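Kleiderkammer Gralormont
Zum Herbst ändern sich bei uns Annahme, Ausgabe und Öffnungszeiten. Die wichtigsten Punkte fassen wir in den folgenden Beiträgen zusammen. (1/14)

Kleiderkammer Gralormont
Die Annahme von Spenden erfolgt ab sofort ausschließlich über den Hofeingang am Kurucweg. Der Vordereingang bleibt der Ausgabe vorbehalten. Vor verschlossener Tür abgestellte Säcke können wir nicht annehmen; sie gelten rechtlich als Abfall und müssen kostenpflichtig entsorgt werden. (2/14)

Kleiderkammer Gralormont
Im Juni sind bei uns 1.985 Kleidungsstücke eingegangen. Davon konnten 1.482 in die Ausgabe übernommen werden. Der Rest ging überwiegend an den Verwerter Fledel, der daraus Putzlappen und Dämmmaterial herstellt. Der Erlös deckt einen Teil unserer Heizkosten. (3/14)

Kleiderkammer Gralormont
Benötigt werden derzeit vor allem: Herrenhosen in kleinen Größen, feste Schuhe ab Größe 42, Kinderjacken, Bettwäsche. Oberteile für den Sommer nehmen wir noch an, lagern sie jedoch bis zum Frühjahr ein.

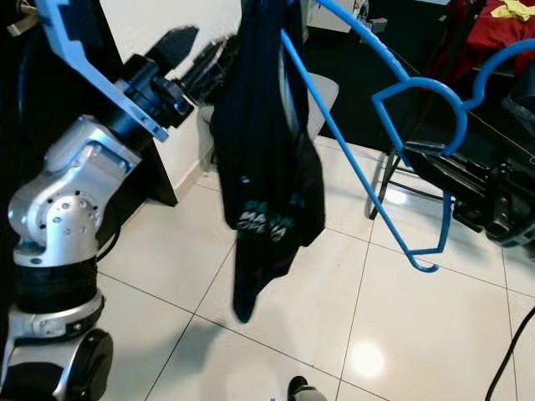 Parisa Babaei
Gilt die Einlagerung auch für Kindersachen? Ich hätte zwei Kartons Sommerkleidung in Größe 98 und 104 und möchte ungern bis April warten.

Kleiderkammer Gralormont
Sehr geehrte Frau Babaei, Kindersachen bis Größe 116 nehmen wir ganzjährig an und geben sie auch ganzjährig aus. Bitte beschriften Sie die Kartons außen mit der Größe. (5/14)

Kleiderkammer Gralormont
Zum Zustand der Spenden: Kleidung muss gewaschen, vollständig getrocknet und ohne Löcher sein. Fehlende Knöpfe sind kein Hindernis, defekte Reißverschlüsse hingegen schon. Unsere Nähstube unter der Leitung von Banafsheh Azimi kann kleinere Arbeiten übernehmen, für das Einsetzen neuer Reißverschlüsse fehlt die Zeit. (6/14)

Kleiderkammer Gralormont
Nicht angenommen werden Unterwäsche mit Gebrauchsspuren, einzelne Schuhe, Federbetten, Teppiche sowie Berufskleidung mit Firmenaufdruck. Letzteres führt regelmäßig zu Rückfragen. Mehrere Betriebe haben uns schriftlich gebeten, ihre Dienstkleidung nicht weiterzugeben, und daran halten wir uns. (7/14)

Kleiderkammer Gralormont
Die Ausgabe erfolgt weiterhin gegen Vorlage des Berechtigungsscheins. Den Schein stellt die Sozialberatung im Obergeschoss aus, Ansprechpartner ist Hooman Fallahi. Ein Termin ist nicht nötig. Wer bereits einen Schein besitzt, prüfe bitte das Ablaufdatum auf der Rückseite. (8/14)

Kleiderkammer Gralormont
Pro Person und Besuch können bis zu 20 Teile mitgenommen werden. Socken und Babykleidung zählen nicht mit. Für Wintermäntel gilt eine gesonderte Regelung: ein Mantel je Person und Saison. Bei Verlust oder Diebstahl genügt ein kurzes Gespräch an der Ausgabe. (9/14)

Kleiderkammer Gralormont
Textilien hängend zu lagern, kostet Platz, schont aber Hemden und Jacken. Wir suchen daher gut erhaltene Kleiderständer und Bügel. Drahtbügel aus der Reinigung eignen sich nicht – sie verbiegen sich unter schweren Mänteln.
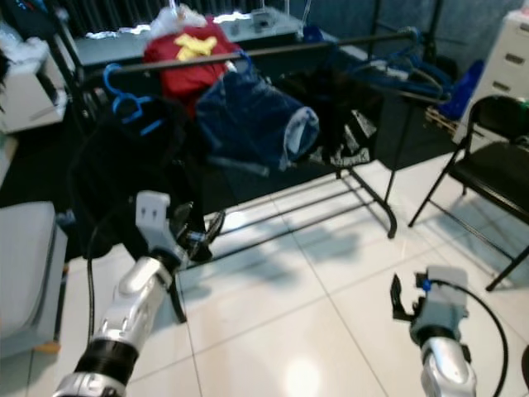
Wer größere Stückzahlen abzugeben hat, etwa aus einer Geschäftsauflösung, melde sich bitte vorab telefonisch. Eine Abholung ist innerhalb des Stadtgebiets möglich, sofern das Fahrzeug der Spedition Pivlow zur Verfügung steht. (10/14)

Kleiderkammer Gralormont
Ein Hinweis zu den Haushaltswaren: Geschirr, Töpfe und Kleingeräte werden seit der Umstellung nur noch nach Absprache angenommen. Das Regal im Flur musste aus Gründen des Brandschutzes entfernt werden, ein Ersatzraum steht noch nicht fest. Mit der Hausverwaltung sind wir darüber im Gespräch. (11/14)

Kleiderkammer Gralormont
Spendenbescheinigungen für Sachspenden stellen wir nur aus, wenn der Wert durch Kaufbelege nachvollziehbar ist. Für Geldspenden verschickt Ardalan Naseri die Bescheinigungen gesammelt zum Jahresende. Bitte geben Sie bei Überweisungen Ihre vollständige Anschrift an – ohne sie ist der Versand nicht möglich. (12/14)

Kleiderkammer Gralormont
Für die Sortierung am Vormittag werden noch 2 Personen gesucht. Die Schicht dauert drei Stunden, die Einarbeitung übernimmt Parviz Alipour. Körperlich schweres Heben lässt sich vermeiden, längeres Stehen leider nicht. Fahrtkosten innerhalb des Tarifgebiets werden erstattet. (13/14)

Kleiderkammer Gralormont
Die neuen Öffnungszeiten hängen ab sofort an beiden Eingängen aus. Während der Herbstferien bleibt die Annahme geschlossen, die Ausgabe ist vormittags besetzt. Fragen zu einzelnen Punkten beantworten wir unter diesem Beitrag, Anfragen zu Berechtigungsscheinen bitte nur persönlich oder per Post. (14/14)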